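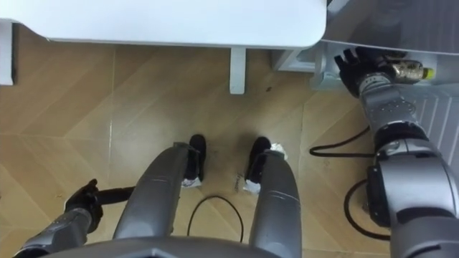

*Fig. 4. Table corner and shelf unit, bottle on its side with the cap to the right. Three black cables on the floor.*

## 4. Resetting the table end

Covers the white table, the white shelf unit next to it and the floor between them. Do section 3 first (windows, bins). If you're short on time do 4.1 and 4.4 and leave a note on the clipboard.

Takes 20 minutes if the last group was decent. Saturday, double it.

You need:

- two dry cloths, one damp cloth
- the soft broom, not the yard broom
- hook-and-loop ties, the wide ones
- tray for loose stuff
- masking tape and a pen
- small bucket if the damp cloth is going to need rinsing (it is)

### 4.1 Floor cables first

Always before the shelf. You'll be walking back and forth with your hands full and you don't want loops underfoot.

1. Put everything you're carrying down on the table. Cables are a two-handed job.
2. Look at both ends of each cable before you touch the middle. Follow it by eye. If it goes under the table, get down and look.
3. Anything still plugged in and still switched on: leave it, find out who's using it. If you can't find anyone, tape a note to the cable with the time and come back after 4.3.
4. Switched off and free: unplug at the wall end first, then the other end. Pull the plug, not the cord.
5. Wipe the cable down with a dry cloth as you gather it. Picks up a lot of grit off that floor.
6. Coil loose, big loops. One tie per coil. Don't wrap it round your elbow, it twists.
7. Write on the tape what it belongs to. If you don't know, write "?" and the time. Somebody will claim it.
8. Coils go on the Zundbridge rack by the door, middle peg.

> **CAUTION:** A cable that arches up off the floor catches a toe easier than a flat one. Press it flat or move it right away, even if you're only crossing once.

> **CAUTION:** No cables under the broom. Don't sweep round them, don't sweep over them. Lift or clear.

If a cable has to stay down for the next session, run it along the wall and behind the table leg. Never straight across the gap between table and shelf. Tape it every 100 cm, and once more at each bend. Use the cloth tape from the Wundale cupboard. Masking tape leaves the glue behind on the tiles and then you're in there with a scraper.

### 4.2 Bottles

Anything in a plastic bottle. Drinks, cleaner, oil, soap, whatever. Same steps.

1. Pick it up by the body. Not the cap.
2. Check the cap is tight, before you tip it or turn it. Quarter turn is enough, don't wrench it.
3. Read the label. If it's a drink it goes to the kitchen, if it's a cleaner it goes in the locked cupboard. If you can't read the label or there isn't one, don't open it and don't sniff it. Tray, note, done.
4. Wipe the bottom and sides with the dry cloth. Sticky rings on the shelf are a pain later.
5. If it stays on the shelf, stand it up. Label facing out so people dont have to turn every one to see what it is.
6. Laying a bottle down is OK for a minute while you make space. Not for storage. Cap away from the shelf edge where people reach in.
7. Push back from the front edge by a hand's width.

> **NOTE:** Tall bottle won't stand up under the shelf above? It lives on top or it lives somewhere else. Don't wedge it in at a slant.

Half empties: combine only if same product, same label, both sealed up to now. If in doubt don't. We had one mix-up in September and the smell hung on till the windows had been open all weekend.

### 4.3 Shelf unit

1. Clear from the top down. All of it onto the table, keep the groups together.
2. Dry cloth first, then damp, then dry again. Going straight in with damp turns the dust to paste.
3. Ridged grille part, low down: dry cloth along the ridges, same way they run. Then the soft brush out of the Nerside kit for the gaps. No spray on it, ever. Spray on the cloth if you must.
4. Don't stack or lean anything against the grille. Keep 13 cm clear in front. There's a strip of tape inside the shelf door of section 2 cut to that length if you want to check it.
5. Feel along the edges for chips or sharp bits. Report, don't sand.
6. Give the unit a gentle push from the side. Shouldn't rock. If it does, stop, take the heavy stuff off and tell Chinyere Nwachukwu before anything goes back on.
7. Put back heaviest low, light stuff up top. Same groups as before, unless the list on the clipboard says otherwise.

> **CAUTION:** Don't drag the shelf to clean behind it. Two people, lift, put down. It marks the floor, and the seams between tiles catch the feet.

Things that never go back on this shelf, whoever put them there:

- open food
- anything dripping
- chargers plugged in and left
- scissors with the points sticking out
- other people's coats

### 4.4 Table

Table is 178 cm along the long side so it takes two wipes, one from each end. Reaching over the whole way leaves a dull stripe in the middle.

1. Everything off. Yes the pens too.
2. Crumbs into your hand or the tray, not onto the floor you just cleared.
3. Damp cloth, wrung out hard. Long strokes.
4. Round the corner by the shelf twice. Everybody leans there and it gets grey first.
5. Run the cloth down the table leg to the floor and finish at the foot of it. Dust ring collects there.
6. Underside of the edge, all the way along, with your fingertips through the cloth. Gum, tape ends, you'll find out.
7. Dry cloth to finish.
8. Check it's level. Pen on the top, shouldn't roll. If it rolls, turn the foot under the low leg a bit at a time and try again.

White tops show pen. Fresh pen: damp cloth and a drop of dish soap. Old pen: white eraser, light pressure, wipe after. Don't use the scouring pad. It takes the ink off and the shine with it and there's a cloudy patch for good.

### 4.5 Floor between table and shelf

Cables are up (4.1), table and shelf done. Now sweep.

1. Start at the wall, pull toward the door.
2. Go with the wood grain where you can. On the chevron part just pick one diagonal and stick with it, then go over it once the other way. The seams hold dirt if you only go one direction.
3. Under the table with the broom flat. Don't bang the legs.
4. Any loose scraps, tape, tissue, wrapping: pick up by hand. They only smear around under a broom.
5. Damp mop, barely damp. No puddles. Water sits in the seams and you get dark lines.
6. Leave it open to dry before anyone walks. Put the Verschueren sign out, both sides.

> **NOTE:** Tan tile, light colored, shows heel marks. Tennis ball on a stick takes most of them off. Stick is behind the door, ball is usually missing, spare in the Wundale cupboard.

### 4.6 Quick check before you go

| Item | OK when |
|---|---|
| Cables | coiled, tied, labeled, or taped along the wall |
| Bottles | upright, caps tight, labels out |
| Shelf | doesn't rock, grille clear |
| Table | dry, level, corner clean |
| Floor | swept both ways, no scraps |
| Tray | taken to the front desk, not left on the shelf |

Sign the clipboard with initials and time. If you skipped a step write the step number, e.g. "4.3.3 not done". Don't just tick the lot.

### 4.7 If something's off

**Sticky shelf after wiping.** Soap left on it. Plain water, then dry. Repeat once.

**Bottle leaked on the shelf.** Lift the bottle into the bucket, blot, dont rub. If it got down into the grille, stop there and report it, section 9. Leave the shelf empty until someone's looked.

**Cable won't coil flat.** It's got a twist in it. Hang it from the top peg by one end and let it spin out, then try again.

**Cable jacket nicked or squashed.** Tape a red tag on, take it off the rack, Chinyere's tray. Don't tape over the nick and put it back in use.

**Table wobbles but pen doesn't roll.** Loose leg, not a bad floor. Tighten the bolt underneath, hand tight plus a nudge with the key. Key hangs inside the Zundbridge rack on the left.

**Dark lines in the tile seams.** Too much water last time. Dry brush, then leave it overnight. If they're still there next morning add it to the list.

Next: section 5, chairs and the coat rail.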